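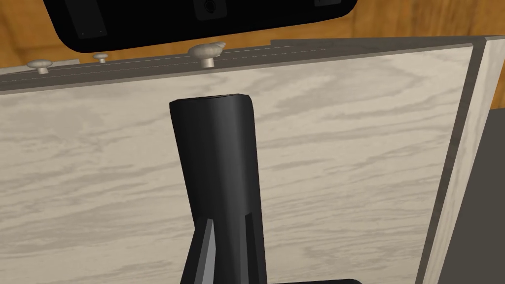
Do trees make the stripes in wood on purpose, or does somebody put them there afterwards? A reader sent me that one last week, and also wanted to know if every tree has the same stripes or if they get their own, like fingerprints.

What a good pair of questions! I've been thinking about them all week, mostly while I was meant to be washing up. The quick answer is that the stripes are made by the tree while it grows, and that they're different in every single tree. But the long answer is much more fun, so let's do that one.

The stripes have a name

The pattern you see on a piece of wood is called the grain. It has nothing to do with grains of rice or sand. Well, people do use the same word, but in wood it means the direction the tiny fibres run and the lines and swirls they leave behind.

A tree is full of very thin tubes. Most of them run up and down the trunk, and they carry water from the roots all the way to the leaves. If you could shrink yourself to the size of a speck of dust and stand inside a tree trunk, it would look a bit like an enormous bundle of drinking straws, all squashed together. When wood splits easily one way and refuses to split the other way, that's the straws. Pulling two straws apart is easy. Snapping the whole bundle in half is hard work.

Where do the rings come from?

You probably know that trees have rings inside. A tree gets fatter each year by adding a new layer of wood just under its bark, a bit like putting on another jumper over all your old jumpers and never taking any of them off.

In places with a cold winter, the tree grows quickly in spring. There's lots of rain and it's in a hurry to get its leaves going, so it makes big, wide tubes with thin walls. That wood usually looks pale. Later in the summer it slows down and makes smaller tubes with thicker walls, and they look darker. Then in winter it has a long rest. One pale band plus one dark band makes one year.

So if you find a stump with 12 dark rings, the tree was 12 years old when it was cut, or very close to it. (Count from the middle outwards. I always lose my place and have to start again, so I use my finger and a bit of chalk.)

In the little museum at Skornville there's a slice of oak that's wider than my kitchen table. It has a pin stuck in one of the rings near the middle, with a label saying 1704. I stood and stared at that pin for ages. Somewhere around it was a summer when it rained or didn't rain, and the tree wrote it down. Wide rings usually mean the tree had a good year, with plenty of water and light. Thin rings mean a hard one.

In hot, wet places where there isn't really a winter, lots of trees just keep growing all year round. Their rings can be very faint, or not there at all, which makes it tricky to work out how old they are.

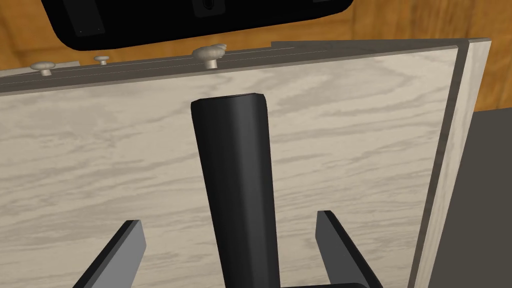 Pale wood grain with flowing streaks and swirls.

How do round rings turn into wavy lines?

I was properly puzzled by this when I was small. If the rings are round, why does a plank have stripes on it?

It depends on which way you cut. Try it with a Swiss roll. (You may need to ask a grown-up for the Swiss roll. Tell them it's science.) Cut it across, the normal way, and you see a lovely round spiral. Now take a piece and cut it along its length. The spiral has gone and you've got long stripes of cake and jam! It's the same cake. You've only changed the direction of the knife.

A tree trunk does the same. Saw straight across it and you get rings. Saw it from end to end and you get long lines. If the saw goes right through the middle, the lines come out quite straight. If it goes nearer the outside, it just skims the curve of each ring, and then you get the tall pointy shapes that look like mountains or church windows. The people who run the Fakhoury timber yard near me call those shapes cathedrals.

And trees aren't neat, so the lines aren't either. A tree on a windy hill leans. A trunk bulges where a big root starts. Some trees twist slowly as they grow, like a towel being wrung out. Each of those bends the tubes, and when the saw goes through the bends you see waves and swirls. When a piece of wood has an especially fancy pattern, woodworkers say it has a lot of figure.

What about knots?

A knot is where a branch used to be. The branch starts deep inside the trunk, and as the trunk gets fatter it grows around the bottom of the branch and swallows it up. Cut the trunk into planks and you slice through the branch as well, so you see a dark circle or oval with its own tiny rings. The other lines have to flow round it, the way a stream goes round a stone.

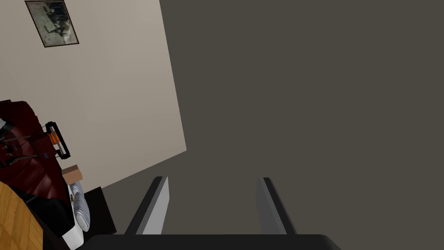 Knots are harder than the wood next to them, and that's why they can be a nuisance if you're trying to saw a plank or bang in a nail. Some fall out and leave a hole. My garden fence has a knot hole at exactly the right height for the cat next door to look through.

Is it always real?

No! Some furniture has a picture of wood grain printed on it. I have a Zavia bookcase at home, and it took me 2 years to notice that the same swirl turns up on 3 different shelves. A real tree would never do that. If you spot the same pattern again and again, you're very likely looking at a print.

Another clue is the end of the board. On solid wood you should see bits of curved ring there, and the lines on the top should carry on over the edge.

Things to try

Do a grain rubbing. Put thin paper over some rough old wood, hold it still, and rub gently with the side of a wax crayon. Old benches are brilliant for this. Smooth shiny tables don't work at all, and you'll only get told off.

Look for stumps too. There are some good ones beside the path in Clelamari Wood, and in November, when the ferns have died back, they're much easier to find. See if the rings are fatter on one side than the other. If they are, the tree may have been leaning.

Next time I'll answer the one about why bark peels off birch trees, so please keep sending your questions in.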